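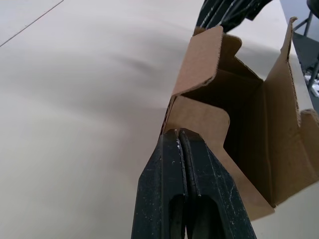 *The Kakamden box with the flaps standing open. Plain brown corrugated, rounded notches in the flaps.*

# Kakamden Folding Carton

Okay, so I've been selling these from the Temus shop since August and I still get excited when a new stack comes in. It's a cardboard box, I know! But I pack a lot of clothes and table linens, and I've gone through enough bad cartons to have feelings about this one.

The Kakamden ships flat. You pop it open, fold the bottom, drop your stuff in and work the flaps down so the tabs go into the notches. Once they're in, the lid holds itself shut well enough to carry the box across a room or set it on a shelf. If you're mailing it, please still run a strip of tape over the top. I say this on every order slip and I'm saying it again now.

## What you get

- Plain brown corrugated cartons, no printing inside or out
- 7 inches deep when folded up
- Sold in bundles of 104, tied with paper strapping
- One spare sheet of cut cardboard on top of each bundle (it keeps the strapping from biting into the first box, and you can cut it up for dividers)

People ask about half bundles. I tried it, and I spent a whole afternoon retying straps and ended up with a pile of odd boxes under the bench. So no half bundles, sorry. If you really only need a handful, write to me and I'll sell you loose ones from whatever is already open. Those can have a soft corner or a scuff and I price them that way.

## What fits

This carton was cut for soft goods, and that's where I'd use it. Folded shirts, bath towels, a couple of throws, a tablecloth set, aprons, that kind of thing. Uliana Didenko, who does the alterations for our shop, sends finished curtains out in them and gets a pair of lined panels in if she folds them in quarters first. I had my doubts until I watched her do it.

I wouldn't put dishes in it. The walls are fine for weight coming down from above, but there isn't much to stop a hard knock from the side. For jars and mugs get the Karpenko carton instead. It has a heavier wall and costs more, and it's uglier if you care about that (I sort of do).

## How I pack mine

I fold everything before I even touch a box, then lay it all out along the back of the table in the order it's going in. That way the front half stays free for building the carton, and I can see if I've got something too wide before it's half stuffed in there. Anything light-colored goes in a clear bag. Cardboard dust is real, and it loves cream and tan fabric. Dark stuff I mostly leave unbagged, unless the customer is giving it as a gift.
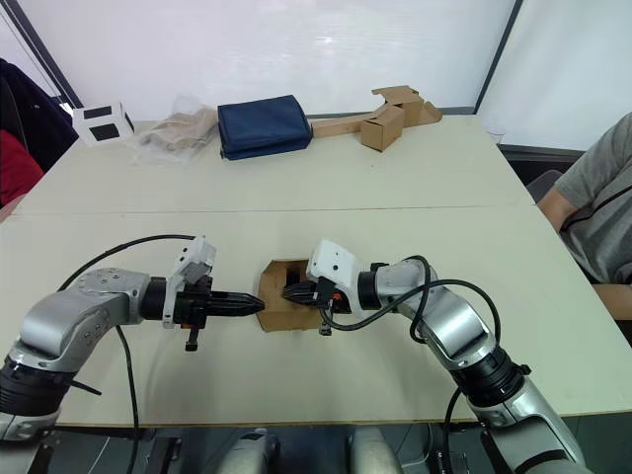

*Folded navy cloth and a clear bag of light tan fabric on the far half of the table, with a white box at the end of the row.*

Heaviest piece on the bottom, bagged piece on top. If there's a gap at one side I don't fill it with crumpled paper, I just refold whatever is on top so it's a little wider. Takes a few seconds and the customer doesn't have a wad of paper to throw away.

Now the flaps. The order matters more than you'd think! Side flaps go in first, then the back, then the front one with the notched edge. If you do the front early, the side flaps have nowhere to go and you end up bending the corner of a tab, and a bent tab never seats right after that. You can press it flat again with your thumb and it'll sort of work. I've done it plenty.

Crease each flap once before you load the box, too. Bend it out, bend it in, let it stand up on its own. Fresh cartons are stiff along the fold and this loosens them without cracking the outer layer. Ihor Fedoruk thinks I'm fussy about it and skips the whole thing, and okay, his boxes close too. Mine close flatter.

## About the table

I get almost as many questions about where I pack as about the box, so, quickly. You want something pale and flat with enough room on both sides of the carton. Mine is two sections pushed up against each other with a thin seam between them, and the seam is handy for squaring up a carton before I fold it.
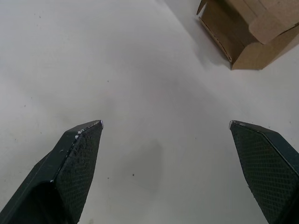 A matte top is worth looking for if you're shopping for one. I had a shiny table before and the flat cartons slid all over it, plus every overhead light bounced straight back at me when I was trying to read labels. With a pale matte surface I can spot a loose thread or a dropped label right away. Wipe it down between orders with a dry cloth. I quit using spray after a damp patch got into the bottom of a box and left a ring.

## Storing them

Keep the bundle lying flat, off a concrete floor, and leave the strap on until you need it. I keep mine on a shelf 68 inches up, and that's honestly a bit high for me, so I cut the strap up there and bring down a small stack at a time. Don't lean them on end against a wall for weeks. They take a curve and then the bottom won't sit square.

Used ones fold down again fine if you haven't taped them. Pull the tabs straight out of the notches, don't yank the flap up from the corner. I get 2 or 3 uses out of most of them around the shop before the folds go soft, and after that they're good for hauling scraps.

## Ordering

Bundles go out with Hekavent and it's usually a few days. Pickup is free, just tell me which day and I'll have it by the side door. If a bundle arrives crushed, send me a note before you open it and I'll replace it. For a mix of Kakamden and Karpenko cartons in one shipment, ask for Bohdan Yurchenko when you call, he works out the freight and he's better at it than I am.

Price went up a little on March 1, 2020. Orders placed before then keep the old price, even if yours hasn't shipped yet.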